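Film still looks flat and muddy after grading – what am I doing wrong?

Posted in: Cinematography & Colour

tealandbroke

Hi all. Making a short, first proper one, 14 minutes when it's done. Called Rullulell (long story, it's the name of the boat). Shot most of it in November in and around Endbridge, all available light apart from two interiors where I had a pair of cheap LED panels and a bedsheet.

Problem is the colour. I had this idea in my head of very rich deep reds against grey, a bit like those old melodramas where a whole wall is one colour and everybody's mood hangs off it. What I've got is brown. Brown and a sort of porridge. I push the saturation and the faces go orange. I pull it back and we're in porridge again. Tried three different free LUTs and they all made it worse in a different way.

Camera is second hand, shoots log, 8 bit. ISO was 400 for the outside stuff and a lot higher inside, can't remember. White balance on auto, yes I know, I know.

There are 93 shots in the current cut and 43 of them are in the room with the red wall, so it matters quite a lot. Submissions for the Prarnadow shorts night close on Friday and I'd like to send something that doesn't look like it was filmed through tea.

Is it saveable or do I go black and white and pretend I meant it? 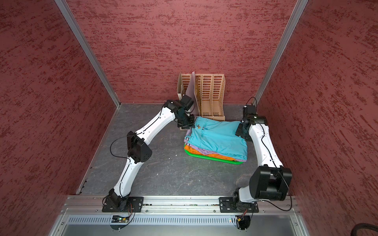
Deep red and grey together, the sort of pairing I'm after

Any help appreciated. Not looking to buy anything, budget is gone, most of it went on sandwichs.

slowdissolve

Right, few things, in a rush so excuse the order.

Auto white balance is most of your trouble. The camera sees a big red wall, decides the room is too warm and cools everything down. Then somebody moves, there's less wall, and it warms up again. So your shots won't match each other and any LUT you drop on top is starting from a different place every time. LUTs last, if at all.

What I'd do with the time you've got –

Take the LUTs off. All of them. Convert the log footage properly first, your software will have a colour space transform or something with a similar name. Pick the right camera from the list. Half of "muddy" is people grading on top of log that was never converted.

Then go through the red room shots and match the white balance by hand, one to the next. Use something neutral that's in most of them. A shirt, a door frame, a mug. Don't use skin. Pick one hero shot, get that right, leave it up as a still next to the others and match everything to it. Dull work but 43 is an evening, two if you stop for tea.

Only then do the wall. Use a hue v saturation curve, grab the reds and lift just those. The orange faces are because skin lives right next door to red, so you need to be narrow. Go towards the magenta side of the wall colour and stay away from the orange side. If it still grabs cheeks, put a soft mask round the face and keep it out.

And bring the brightness of the red DOWN. People always go up. Rich colour on film is mostly dark colour. Drop the luminance of the reds a touch and it'll look twice as saturated without you touching saturation.

8 bit will fall apart if you shove it hard, you'll see banding on the wall. Add a bit of grain at the end, it hides a lot.

If a shot changes white balance halfway through you can keyframe it, or cut away sooner. I'd cut away.

mrs_gaffer_tape

Agree with all of that, would just add have a look at contrast before you blame colour. Sounds like flat light to me – two panels and a sheet is a big soft source from one side and if the sheet was near the wall you lit the wall as much as the people. So it all sits at the same level. Pull the shadows down and put a gentle vignette or a gradient on the side away from the window. Wall gets darker at one end, gives you some shape.

Also check your monitor isn't on some night mode thing. I spent a whole weekend grading a wedding blue for this reason. Look at it on a phone and somebody else's telly before you export.

I've used the Dudek grain pack, it was free last time I looked, 245 MB or so it said on the page. Fine for what it is. Turn it down to less than half.

Don't go black and white. Judges can tell.

kev_n_reels

just desaturate everything a bit and call it bleach bypass, worked for me. or reshoot the wall

tealandbroke

Thanks everyone. Did the transform thing last night and it's already miles better, felt a bit sick that I'd skipped it to be honest. Reds down in luminance is magic, slowdissolve. The wall looks like an actual wall.

Nineteen shots matched so far. One where the balance drifts right in the middle of her line and I can't cut away as I've got nothing to cut to, so will try keyframes. Telly check tomorow at my mum's.

Can't reshoot the wall kev, they've painted it.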